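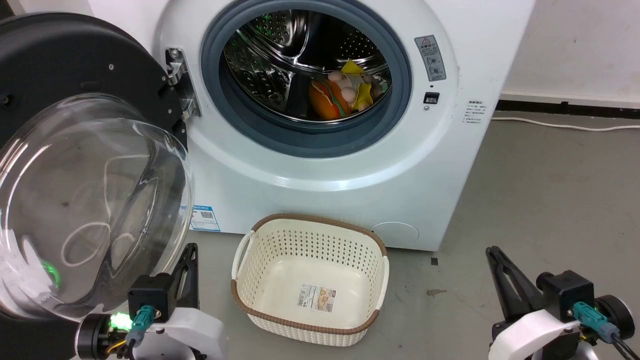
Front-loading washer with play food and a yellow fabric item or soft toy in the drum, and an empty basket in front of the door.

Cleaning of Toys and Play Food: Frequently Asked Questions
By Ailsa Ritchie, Family Services, Tiduseck Children's Center
Updated September

Which toys may be washed in the machine?
Fabric toys, dress-up clothing and cloth play food may be washed if the care label permits. Hard play food may be washed only when it is solid, has no battery compartment and carries no paper parts. Items that do not meet these conditions are cleaned by hand at the sink.

May hard and soft items be washed together?
Yes, in small loads. Small or hard pieces must be placed in a zippered mesh bag before the cycle is started. Loose pieces can become caught in the rubber door gasket.

What must be checked before the door is closed?
Staff should run a hand along the fold of the gasket, confirm that the drum holds only the items intended for the load, and see that no fabric lies across the door opening.

Which cycle should be used?
The gentle cycle, in cool water, with unscented detergent. Fabric softener is not used on any item intended for children under two.

How are items dried?
Hard items are towel-dried and left on the rack overnight. Fabric items are laid flat. The dryer is not used for play food of any kind.

May clean and soiled items share a basket?
No. The basket is wiped out after soiled toys have been loaded and before clean toys are placed in it.

How often is the play kitchen cleaned?
Every Sunday, when the building is closed to families. Any item that has been in a child's mouth is set aside the same day.

How often is the filter cleaned?
After every 19 loads, or sooner if the machine drains slowly. Please record the date on the sheet in the Millano Room.

May families donate used play food?
Donations are accepted at the front desk, up to five items per family.

Contact Family Services | © Tiduseck Children's Center | Back to top

This site uses cookies to remember your preferences. Accept | Decline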